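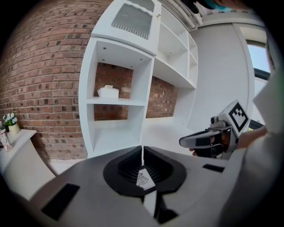
*Tall white unit: glass-front cabinet on top, two open cubbies beneath.*

## 5. Settling the unit into your room

By now the hard work is behind you, and you have earned a cup of something warm. What remains is the pleasant part, so please take your time with it.

1. Wipe the frosted glass panel with a soft, barely damp cloth, going gently along the curved trim at the top.
2. Put small things you reach for often, such as a box of tissues, in the upper cubby.
3. Leave the lower cubby free for a day or two while you find out what the household really wants to keep there.

**Note:** If you have a brick wall, as we do in our Tarham showroom, it makes a lovely backdrop and you may not want to cover it up with too many things.
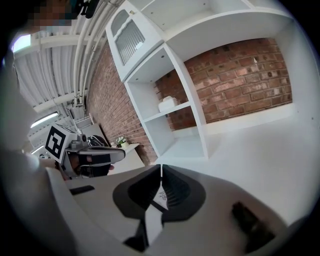 4. Keep flowering plants on a small side table of their own, where a little spilled water can do no harm to the shelves.
5. Open and close the cabinet door a few times. If it rubs, go back to step 3 of Section 4 and adjust the hinges by a quarter turn.

**Caution:** Never climb on the open shelves, however sturdy they feel.

Spare hinges are listed under part 196.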